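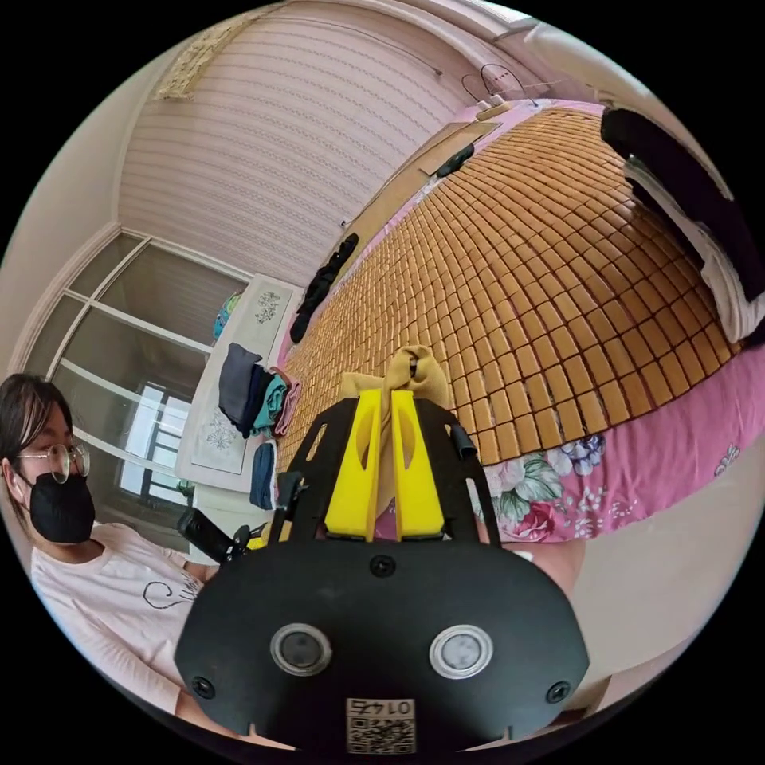

Folded things stacked at the white cabinet by the window, and one tan piece held up.

By Remedios Macapagal
Dec 5, 2019

I promised back in November that I'd write something about the great laundry question, and then the laundry got in the way (of course it did!). So, finally, my folding report.

I've become very attached to folding by the window. The daylight does half the work for you – I can tell navy from black there, which I never could under the hallway bulb, and I've stopped sending people home with one of each sock. The white cabinet with the gray flowers on it has turned out to be just the right spot for a stack, and I do love seeing navy and teal and dusty pink all together. It makes me want to leave them out for a day before I put anything away.

My method, for those who asked: big things first, small things last. I fold shirts in thirds the long way and then in half. Jerome Barredo rolls his and swears he gets 40 into one drawer at Skilell, but I tried it and everything came out looking like a croissant. Socks I fold over once at the top and leave it at that. No balls, please, they stretch the cuffs!

Two of you wrote in about fleece that won't stay folded. I have no cure – I put it at the bottom and pile the heavy stuff on it.

If you have clean, folded clothes to pass along, the Massawe swap shelf has room again, and warm tops in kids' sizes go fastest. Bags can be left with me or with Jerome any morning before lunch.

Recent items
Jerome's button jar reaches 500
Kekar coat rack: where to find it
What to do with single socks
Notes from the Vutanov mending table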